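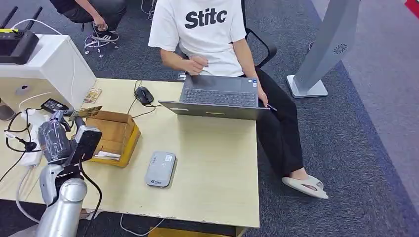 *Brumance bench cell: arm at the front left, gripper up, laptop at the back, router on its cabinet.*

## Brumance desk-mounted arm cell

Sold by Histgate as a kit: one arm, one gripper, one router and more cable than you'd think decent. It goes on an ordinary desk. A chipped front edge won't void anything.

**Setting up**

- Bolt the base down first. Clamps will hold until the first fast move.
- Run the gripper cable down along the arm with slack at every joint. Too little and it snaps, too much and it catches on the box you're picking from.
- Keep the router off the desktop. The arm has no respect for antennas.
- Home the arm with the gripper pointing upward, and keep your coffee in another room.

**Looking after it**

Wipe the gripper fingers every 200 cycles and check the mounting screws while you're there. The finger pads last up to 3000 cycles, fewer if you feed it cardboard all day. Replacements come in packs of 2 (part 265).

If the gripper stops answering, reseat its plug before you ring us. We will only ask you to do it while we listen.

**Spares and repairs**

Lambrakis stocks pads and cables. Arms come back to the Dadov workshop, in the original carton, which you have of course kept.

Page revised 23 August 2021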